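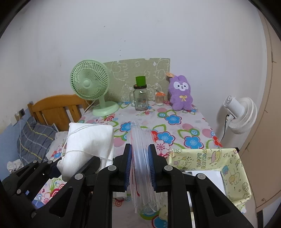
Vol. 3, p. 200

Tue 4 November

Sourdough starter storage, continued from p. 198. Dried flakes from the Leung culture went into zip-top bags last month, the same batch into glass jars with screw lids. Su-chen wants to know whether the bags will do for posting. Kept both sets in the cupboard, no desiccant.

Rehydrated 4 g from each with equal water, fed with Flarier strong white at the usual ratio. Jar sample doubled by the second feed. Bag sample needed a third feed and smelt faintly of acetone until then. Could be the bag, could be that the flakes were coarser. Should have sieved first. Repeat with sieved flakes.

Wekex scale drifts below 5 g. Use the Flakix for anything small and tare it twice.

Yu-ting Tsai reports that her flakes, dried on baking paper with the oven light on, went brown at the edges. Suggested she spread them thinner and leave the door ajar. Anything brown to be thrown out, not ground in.

Flour order: 2000 g left of the strong white, enough for the repeat. Rye finished.

To do: sieve remaining flakes, relabel jars with drying date, ask Su-chen Hsu which postal rate she had in mind.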